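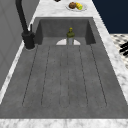 Fig. 4. Sink task, start view. Bottle in basin, plate on the far counter.

4. Recording demos by remote control (kitchen sim)

Read section 3 first if the Jorkolard controller isn't paired yet. No pairing, no recording.

4.1 Before you start

1. Open Letavex. Load the Paquette kitchen, sink layout.
2. Controller on, flat on the desk, hands off until the light goes steady.
3. Pick the arm. Left or right, not both. Two-arm demos are in section 6.
4. Check the start view. Bottle should be standing upright on the basin floor. If it's lying down, hit Reset and wait.

Note: the plate and the food on it aren't part of this task. Leave them alone. Bump the plate and the demo gets flagged.

4.2 Sink to counter

1. Press Record. Short beep.
2. Bring the arm in over the near rim, high. Faucet is on the left, so come in from the right.
3. Lower straight down over the bottle. Slow. Speed slider at 80 or under.
4. Close the grip on the body, below the cap. Squeeze, hold, wait for the contact tick.
5. Lift clear of the rim before moving sideways.
6. Set down on the marble to the right of the basin. Open. Back off.
7. Press Record again to stop.

Caution: don't drag the bottle accross the grooves. The contact solver hates it and you get jitter in the log.

Caution: letting go of the trigger mid-lift drops the bottle. Keep the drop if you're recording failures, otherwise discard.

4.3 Cabinet doors

Same controller, same record button. Load the upper cabinet layout. Camera goes to the front view.

1. Pick a door in the task menu. Left or right.
2. Line up with the bar handle on that door. Both handles are by the center stile, low down, and the gap between them is narrow. Easy to catch the wrong one.
3. Grip from the front. Wrist turned so the fingers close from the sides of the bar.
4. Pull back, then swing out. Follow the arc, dont fight the hinge.
5. Stop at the chime. Let go, back off, stop recording.
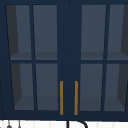
Clem Brunton: I'd tell people to practice the door swing with recording off first. My early pulls were all straight back, the policy learned that, and it yanked at the hinge every time until I threw them out and did the set over.

Note: practice mode is F6. Nothing gets saved.

4.4 Saving and checking

1. Play back every demo at full speed before saving. Long pauses in the middle = redo.
2. Tag it: sink or cabinet, which arm, pass or fail.
3. Save. Files go to the Ploltlow folder unless you changed it in section 2.
4. Check the step count. Over 2,775 steps and the trainer skips the file without a warning. Trim the idle part at the start.

If you see error 551: controller lost sync. Stop, discard, re-pair. Don't try to save the partial.

Mixed sets: keep sink and cabinet demos in seperate folders. The loader won't sort them for you.

Next: 4.5, replaying a demo on the arm.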